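Chapter 6
Learning Contact Tasks from Simulated Demonstrations

15/12/2024
By the Jorkwood Robotics Teaching Group

Many of the tasks that people would like robots to perform involve touching things that are fixed in place: handles, latches, drawers and plugs. Such tasks are harder than picking up a loose object. A small error in position does not simply cause a miss — it produces a force, and that force may move the arm, damage the part or stop the motion altogether.

This chapter examines one method for teaching such tasks. An operator guides a simulated arm through the motion, the joint positions and camera views are recorded, and a control policy is then trained to reproduce the behavior. The method is known as learning from demonstration. Our running case is the Eltska rack study, in which a single arm mounted on a table works at the front of an equipment rack.

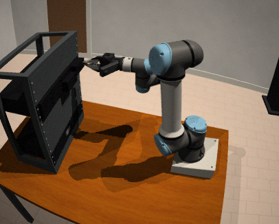

Figure 6.1. The simulated workspace, with the gripper close to the front of the rack.

The Eltska study began with 200 recorded demonstrations. Of these, 121 were kept for training after review. The others were set aside, most often because the operator had paused for a long time or had approached the rack twice. Section 6.3 considers whether this kind of selection is wise, and what a policy may lose when it never sees a correction.
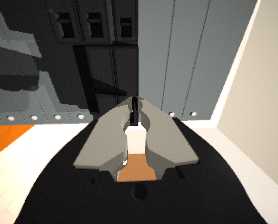 The choice of camera has a strong effect on what a policy can learn. A fixed camera shows the whole arm but gives little detail at the point of contact. A close view of the gripper has the opposite character. In such a view the two gray fingers take up much of the lower half, and the row of small round knobs along the base of the panels can be seen on either side of them. Those knobs give the policy a reference for sideways position, but large dark shadows also fall across the same surface, and a policy may come to depend on them. Hnatiuk, the training software used in the study, therefore varies the lighting between episodes.

With both views supplied, the trained policy completed 91 percent of its test episodes. When the close view was removed, the result fell by some 10 points. Section 6.4 presents these tests in full, and Section 6.5 compares them with the earlier Faltel trials, which used a fixed camera alone.

Readers should be familiar with the coordinate transforms of Chapter 3 before continuing.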